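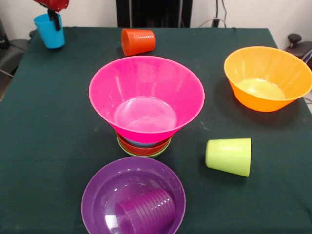

Why do people take more soup from a big bowl?

Our group wanted to know if bowl size changes how much people eat. We asked 16 classmates in Warkitz to serve themselves lentil soup on two days, first with small bowls and then with large ones.
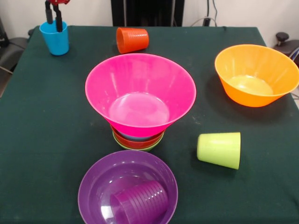 We weighed every serving before anyone sat down – the best part of the whole project! With the large bowls, all but three people took more.

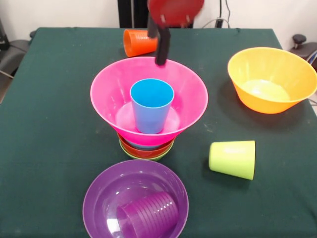 Till Albers wondered whether people were just hungrier on the second day, and he has a point. Lunch was later then.

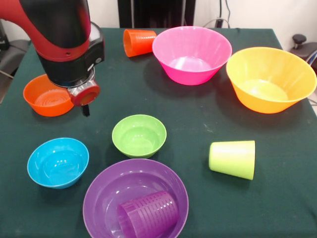
Next time we would serve at the same hour and swap the order for half the group. We would also love to try color – maybe a bright bowl makes you stop sooner. Shirley Clegg has already offered to cook.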